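Drawing the Everyday Table
Rurlow Evening Studio, Room 316
Notes for Session 4: Spacing, touching, and busy cloths
May 14, 2018

Hi all, these are the notes I promised, typed up from my scribbles, so they wander a bit. If you missed class, read the part on gaps first and then do the homework, and you'll be fine. If you were there, skip to wherever you stopped writing things down.

Leftovers from last time

Several of you asked again about measuring with the pencil. Lock the elbow, close one eye, same eye every time. I know I say it every week! The people whose ellipses went wonky mostly had drifted forward in their seats by the time they got to the can, so put a bit of tape under your chair leg and check it when you come back from the coffee break.

Also, the Cevholm pads (the cheap ones with the gray cover) are fine for everything we do in this course. Please don't go buy the heavy paper yet.

The cloth

I love a patterned cloth and half of you hate me for it. The trouble with a print like ours, orange berries and teal leaves on white, is that beginners draw every berry, and then the berries are the drawing. You've spent your whole evening on the laundry. What I'd like you to do is squint until the sprigs turn into soft smudges and put in a few of them, mainly where they pass near an object or get covered by one. That's where the pattern is useful, it tells the eye that the bottle is lying on top of something flat. Out in the open stretches you can let it fade to nearly nothing.

The dark blue at either end is a gift. Block it in early, before you touch a single object. You get your darkest cool color down right away, and the white of the cloth suddenly reads as white without your having to do a thing to it.

Gaps and touching

Okay, the main business. A simple subject like a toy block teaches spacing better than anything fancy, and I'll argue about that with anyone. When blocks sit close in a line, the eye takes them as one long thing. You read the lump first and the blocks second. So draw the lump first! One light outline around the whole row, like a loaf of bread, and then cut it up into its parts, big yellow, purple, and little pinkish-red at the end. If you draw them one at a time from the left you will nearly always run too long, and the last one gets squashed or wanders off toward the side of the page.

Look hard at the place where the yellow and the purple meet. It wants one line, and a firm one. Two lines with a sliver between them will make the blocks look as if they're shy of each other.
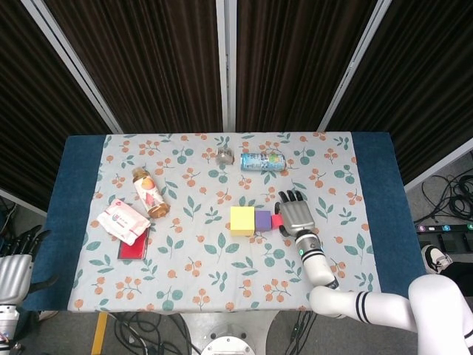 Clodagh Conneely wanted to know whether the touching edge should be the darkest line in the drawing, and whether it matters that yellow and purple are opposites on the color wheel.

Good question, and my answer in class was a muddle, so let me try again. Darkest, no. I'd save your darkest dark for the blue ends and for whatever shadow you find tucked under things. The meeting edge can be sharp without being black. As for the opposites, yes, it matters a lot. Put those two side by side and each one makes the other shout. If you're working in color, mix a slightly duller purple than you think you're seeing and leave the yellow alone. In pencil you can forget the color wheel and just think light next to dark, yellow being much the lighter of the two.

Things lying down

The bottle and the can are both on their sides, which throws people. A standing bottle is symmetrical and we all know what it looks like, so we draw what we know. Lay it down at a slant and you have to look. Start with the line through the middle, cap to base, and get that angle right before anything else. Then the cap goes on square to that line, never square to the edge of your paper. The peach on the label follows the curve, so it will be narrower than the peach in your head. Leave the lettering out altogether, please. A gray scribble of the right size is plenty.

With the can, the same idea, but I want you to pay attention to the direction it lies in. It runs one way, the bottle runs another, and those two directions do more to hold a picture together than most of what I could teach you in a term.

Overlaps

The wet wipes on top of the red box are the ugliest bit and I think the best bit. Soft thing over hard thing. Let the packet have slightly wobbly edges and keep the box crisp where it peeks out. You only get to see part of that red, so make it count, it's the strongest color over on that side and it talks across the table to the smallest block. (Fadano's handbook has a nice page on this, page 41, and there's a copy on the shelf by the sink. Bring it back.)

The same things, spread out

Now pull the blocks apart and you've got a different problem. There's no loaf anymore. Each block needs its own place, and the shapes you should be measuring are the bits of cloth in between. I draw the imaginary triangle joining them, very lightly, and check its sides against each other before I commit to a single cube. Then I turn to the corners. A block turned a little toward you shows its faces unequally, and if you make them match it'll look like a picture of a cube off a math worksheet.

Watch the purple one when it's over close to the blue strip. Two darks near each other like to merge, and you want that bit of white cloth between them kept clean. Guard it with your eraser!

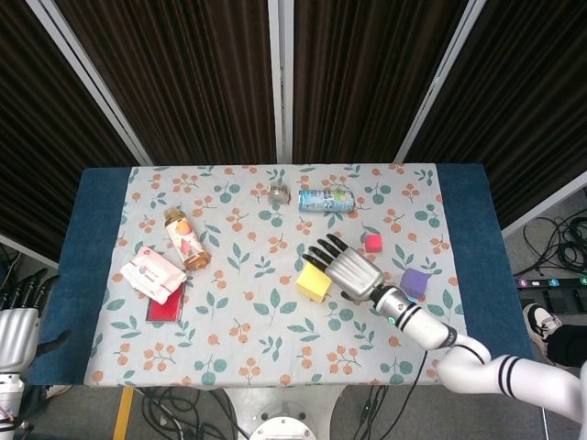

Fig. 2. Blocks apart, with the yellow and purple both turned a little.

Try both versions at the same size, on facing pages of your pad. Ten minutes each, no more. I set a timer at home or I fuss forever.

Homework

Pick a handful of dull things from your kitchen or your bag. Draw them bunched, then draw them scattered, on a cloth with some kind of pattern. Tea towels are fine. Glass jar with a metal lid if you've got one, and try it once upright and once tipped a little, because the lid ellipse changes more than you'd expect.

Read the Ó Dubhghaill chapter on edges. It's long, 2,000 words just on shadows, and you can skim those.

Bring a soft pencil next time, and the drawings from February if you still have them.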